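## Saving your seeds before the frost

The beans are rattling on the vines at Laswood and that means it's time to think about seeds for next year, which I know sounds early when half of us are still giving away zucchini to anyone who slows down near the gate. But September goes fast! Last fall I put it off and put it off, and by the time I got out there the rain had turned my best pole beans to mush.

Shinji Kuroda has kindly offered to run the cleaning table again, so bring whatever you have, chaff and all. Tomatoes need to sit in their own juice for a few days first, so please start those at home – your kitchen will smell a little, and I'm sorry about that. Squash seeds only want a good rinse and a dry plate. If you grew two kinds of squash side by side, do mention it when you hand them over, as the bees will have had their own ideas.

We gave out 400 packets at the spring swap, and the lettuce was gone before I had finished my coffee. This year Ognjen Bošković and I are hoping for 500, and we already have 46 sorts promised, including the little yellow pepper that so many of you asked me for at the Jacobs Street picnic.

For storing them, any cardboard box with a lid does nicely. Shoeboxes are my own favorite.

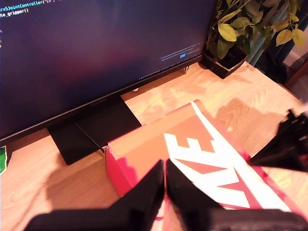
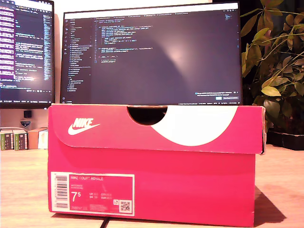
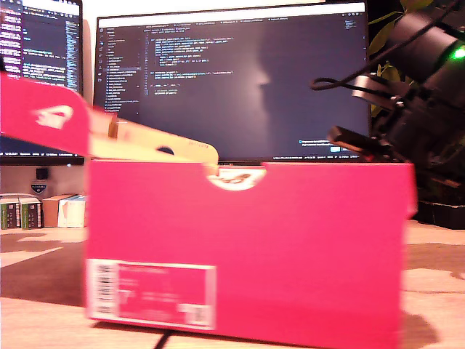
Keep your packets somewhere cool and dark, well away from the furnace, and write the year on every one of them. I say this as a woman who once planted a whole row of mystery greens and got radishes. Paper envelopes are better than plastic bags unless your seeds are bone dry, and a spoonful of dry rice in the bottom never hurt anything.

Empty envelopes are in the shed, on the shelf beside the twine. Take what you need, and leave the door latched for the sake of the cat.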